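Updated 6/25/25 to add the note on slot order.

# Opening an old tower and changing the memory

These steps are for a full-size office tower with tool-free latches, the kind that companies sell off by the pallet. Ours came from Ollen. If yours uses screws, keep them in a cup and otherwise follow along.

## Before you open it

Shut the computer down, pull the power cord, and hold the power button in for a few seconds. Lay the case on its side with the removable panel facing up. A slatted metal table works fine. So does a kitchen table with a towel on it, as long as you aren't sliding your feet around on carpet the whole time.

Touch bare metal on the case before you reach in, and again whenever you come back to it.

## Getting oriented

Release the side panel and set it somewhere it won't get stepped on. Find the processor socket first, then the memory slots, which are the long narrow ones with a clip at the end. Don't confuse them with the expansion slots, where graphics and network cards go. Plastic parts in a bright color are usually the ones you're meant to press or pull.
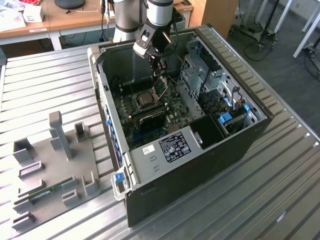

Keep the new modules in a tray or a rack until you need them. Hold them by the edges and don't stack them.

If the processor cooler is off, leave the socket alone. Don't touch the top of the processor, and keep loose parts away from it. It will need fresh thermal paste and its cooler back on before the machine is powered up.

## Taking the old module out

1. Move any cables that cross the slots. Don't unplug them unless you have to.
2. Push the clip outward until the module lifts a little. Some boards have a clip at each end.
3. Pull the module straight up.

## Putting the new one in

1. Check that the notch in the module lines up with the key in the slot. If it doesn't, turn the module around. If it still doesn't, you have the wrong type.
2. Set it in the slot and press down on both ends with your thumbs. It takes more force than most people expect — the board may flex slightly.
3. Make sure the clips have closed. Push them in by hand if they haven't.

With 2 modules of 8 GB each, use the pair of slots the manual gives for two modules. They are often not next to each other.
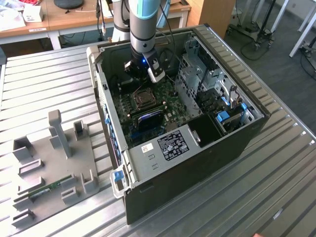 Janka Šimek writes that on her board the manual and the printing next to the slots used different numbers, and she went by the printing. The machine started with both modules showing.

If the printing and the manual disagree, try the printing first and check the total in the setup screen. A missing module is usually one that isn't pressed in far enough. Power off, pull the cord, and reseat it before you suspect the part.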